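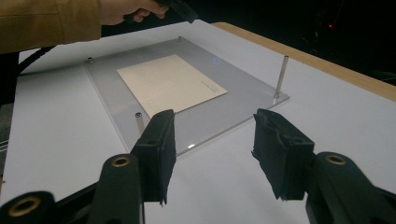
Section 6. Setting Up Your Work Area

Read this section before you take the Amico paper trimmer out of its box. If it is already out of its box, read it anyway and keep your fingers away from the long sharp part.

The Amico was designed by Skullham for home use, and we have tried to imagine every home surface on which a person might cut paper. Customers have since written in with several more. An ironing board is not a work surface. Neither is the lid of a piano.

6.1 Choosing a table

1. Pick a table that stays where you put it. Lean on one corner with the flat of your hand. If the opposite corner rises to greet you, fold a piece of cardboard under the short leg or pick another table.

2. Clear a space wide enough for the trimmer, the paper going in and the paper coming out. Most people remember the first two.

3. Wipe the table and let it dry completely. The rubber feet grip a clean surface very well and a crumb hardly at all.

4. Check the height. You should be able to push the handle all the way down without standing on your toes. If you have to sit to use the table, turn to Section 13, which covers the side handle.

Note: A flat, light-colored board laid over the table makes dark scraps easier to find. It also spares the table, should anyone in the house have feelings about the table.
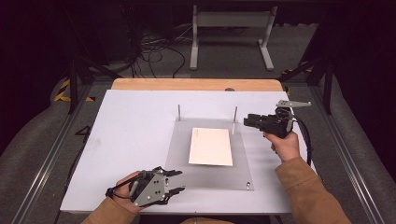 Fig. 2. Card on the gray plate, with a pin standing behind it on each side.

6.2 Placing the trimmer

1. Lift the trimmer out with both hands under the base. Do not lift it by the handle. The handle is locked for shipping, and the lock is a small plastic clip that was never meant to carry the whole machine across a kitchen.

2. Set it down with the paper guide nearest you. The word FRONT is molded into the base in raised letters. It is on the underside, for which we apologize. Production has been told.

3. Press down on all four corners in turn. There should be no rocking.

4. Slide out the shipping clip and put it in the drawer where you keep such things. You will need it if you ever move the trimmer or send it back to us.

CAUTION: Once the clip is out, the handle moves freely. Keep the blade guard down whenever you are not cutting, including when you are only going to answer the door.

6.3 Lighting

Set a lamp on the side opposite your cutting hand. Light from the same side throws the shadow of your hand straight onto the cut line, and you will then trim beautifully along the shadow.

Avoid a bare bulb directly overhead if you work with glossy card. The glare hides pencil marks.

6.4 Storing paper and card

Paper picks up moisture from the air and curls. Curled card will sit in the guide looking perfectly innocent and then shift under the blade. Store it flat, in its wrapper, away from radiators and outside walls. Bring out only what you plan to use.

Card that has been kept in a garage over the winter should spend a day indoors before you cut it. If it still curls in April, it was probably rolled to begin with.

6.5 First test cut

1. Take a sheet of plain paper that you do not care about. Junk mail is excellent.

2. Raise the handle fully. Slide the sheet against the guide until it stops.

3. Hold the sheet with your free hand well behind the yellow line.

4. Bring the handle down in one steady motion. Do not slam it.

5. Turn the cut strip over and lay it against the sheet. If the two edges leave a wedge of daylight between them, the guide is out of true. Loosen the 2 guide screws with the key provided, nudge the guide, tighten, and try again on more junk mail.

Note: The key fits the Keskin folding rule as well, if you bought the set. It does not fit anything made by Mevby, although it will go in far enough to get stuck.

6.6 If something seems wrong

Handle will not move: the shipping clip is still in. See 6.2, step 4.

Paper tears at the far end: too many sheets. The limit for ordinary paper is 13, and the blade can count.

Trimmer creeps across the table: wipe the feet with a damp cloth and dry them. Repeat 6.1, step 3, this time including the part about crumbs.

Blade care and replacement are covered in Section 17.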